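Meltovier制作連絡会 議事録(4月分)

開始 14時 終了 15時50分
場所 Meltovier本社 第2会議室(Stasument側はオンライン参加)
出席 Meltovier制作部、同権利管理担当、同宣伝担当、Stasument配信運用担当、Kourkoulasスタジオ録音担当
欠席 Plisbridge流通担当(書面により事前回答あり)
配布資料 資料1 収録進行表、資料2 権利処理一覧、資料3 配信用メタデータ仕様(改訂案)、資料4 Plisbridge回答書

1.前回議事録の確認
前回議事録案について、権利管理担当より1か所の修正申し出があった。議題4の「原盤使用料」を「原盤使用料(国内配信分に限る)」と改める。修正のうえ承認。

2.コンピレーション盤の収録進行
制作部より資料1に基づき報告。収録予定10曲のうち、ミックスまで完了したものが6曲、歌録り済みでミックス待ちが3曲、歌録り未了が1曲である。未了の1曲は編曲の差し替えに伴い、オケの再録音が必要となった。再録音の対象は弦とコーラスで、リズム隊は既存テイクを流用する。テンポは変更しないため、クリックおよびガイドは現行データをそのまま使う。
Kourkoulasスタジオより、弦の再録音に使用できるのはAスタジオのみで、5月前半は午前の枠しか空きがないとの説明があった。制作部は午前枠で進めることに同意し、奏者の手配を先行させる。コーラスはBスタジオで別日とする。
セッションのサンプリング周波数について、4曲が48kHz、残りが96kHzで混在している点が指摘された。協議の結果、マスタリングへの納品は96kHz/24bitで統一する。48kHz素材のアップサンプリングはマスタリング側では行わず、Kourkoulasスタジオで一括変換し、変換後のファイル名末尾に「_SRC」を付す。元ファイルは別フォルダで保管する。
3曲目のミックスについて、宣伝担当から歌のレベルが他曲より低く聞こえるとの意見が出た。録音担当が確認したところ、低中域の伴奏との重なりによるものとみられ、フェーダーの変更は行わずイコライザーで処理する。修正版は制作部の確認を経て差し替える。

3.権利処理の状況
権利管理担当より資料2に基づき報告。カバー曲2曲のうち1曲は訳詞を伴うため、原著作者側の許諾が別途必要である。申請書は提出済みで、回答待ちの状態にある。もう1曲は原詞のまま歌唱しており、通常の利用申請で足りる。
訳詞の許諾が5月末までに得られない場合の扱いを協議した。案は(1)当該曲を収録から外す、(2)原詞で歌い直す、(3)発売を繰り延べる、の3案。制作部は(2)を支持したが、歌手の発音指導に要する期間が読めないとの指摘があり、本日は結論を出さず次回に継続審議とする。
実演家の同意書は、コーラス参加者のうち3名分が未回収である。制作部が再録音の当日までに回収する。

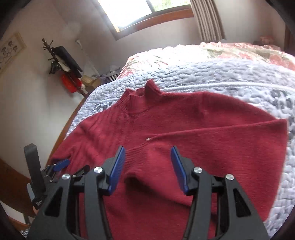
オケの再録音に参加する奏者については、当日の受付で同意書に署名を得る方式に改める。後日郵送とした前回の録音では回収に時間を要したため、今後の録音にも同じ方式を適用する。書式は現行のものを用い、二次利用に関する条項のみ最新版に差し替える。

4.配信用メタデータ仕様の改訂
Stasumentより資料3の説明があった。主な変更点は次のとおり。
・曲名のローマ字表記欄を必須とする。長音は母音の重ね書きで統一し、記号は使用しない。
・編曲者と演奏者を別欄とし、同一人物であっても両欄に記入する。
・ISRCの重複検査を入稿時に自動で行い、重複がある場合は一式を差し戻す。
・ジャケット画像の文字要素は、登録される曲名および歌手名と一致させる。
制作部より、差し戻しが一式単位になると1曲の不備で全体の配信開始が遅れるとの懸念が示された。Stasumentは、入稿前に検査のみを実行する画面を用意しており、事前に利用すれば本入稿での差し戻しは避けられると回答した。利用手順書は今月中に共有される。
旧譜についても新仕様への移行が求められる。対象は875曲で、制作部の人員では一度に対応できない。1回あたり50曲を上限として順次移行し、再生数の多いものから着手する。ローマ字表記の案は制作部が作成し、権利管理担当が作家名の表記を照合する。移行期間中は旧仕様の曲も配信を継続できることをStasumentに確認した。

5.盤の製造と流通
Plisbridgeの回答書(資料4)を制作部が代読した。要点は、紙ジャケット仕様の場合は製造に通常より10日を加算すること、歌詞冊子が20ページを超えると綴じ方が変わり単価も改まること、初回分の納品先は東西2か所に分けられることである。
歌詞冊子は現状22ページで、訳詞の対訳を含む。宣伝担当より、対訳の級数を下げて20ページに収める案が出たが、可読性の面から制作部が難色を示した。曲ごとの解説を1ページ分短縮し、奥付とクレジットを1ページに統合する方向で再度割り付ける。訳詞曲の扱いが決まるまで、印刷所への入稿は行わない。

6.宣伝
宣伝担当より、先行配信曲の選定について報告。候補は1曲目と5曲目。1曲目はミックス完了済みで処理も済んでいるため日程上の支障がない。5曲目は権利処理が未了である。先行配信は1曲目とすることで合意した。
歌唱映像については、スタジオ内での撮影を録音と同日に行う案が出された。録音担当より、撮影用の照明機材の電源を録音系統と分けること、テイク中はカメラの移動を行わないことの2点が条件として示され、宣伝担当は了承した。弦の再録音日は時間に余裕がないため対象外とし、コーラスの録音日に限る。
ラジオ局向けの音源は、無音部分を頭0.5秒、末尾1秒にそろえた別ファイルを用意する。作成はKourkoulasスタジオが行う。

7.決定事項
・マスタリング納品形式は96kHz/24bitに統一する。
・弦の再録音は5月前半の午前枠、Aスタジオで行う。
・先行配信曲は1曲目とする。
・旧譜のメタデータ移行は1回50曲を上限とする。
・実演家の同意書は録音当日の受付で署名を得る。

8.宿題事項
・制作部 弦奏者の手配、コーラス参加者の同意書3名分の回収、歌詞冊子の再割り付け
・権利管理担当 訳詞許諾の進捗確認、同意書の条項差し替え
・宣伝担当 撮影機材一覧の提出(Kourkoulasスタジオ宛て)
・Stasument 事前検査画面の利用手順書の共有
・Kourkoulasスタジオ 48kHz素材の変換、3曲目の修正ミックス、ラジオ局向け音源の作成

9.次回
5月、14時開始。会場は同じ。訳詞曲の扱いを最初の議題とする。Plisbridgeには紙ジャケット仕様の見積書を事前に提出するよう依頼する。

記録 Meltovier制作部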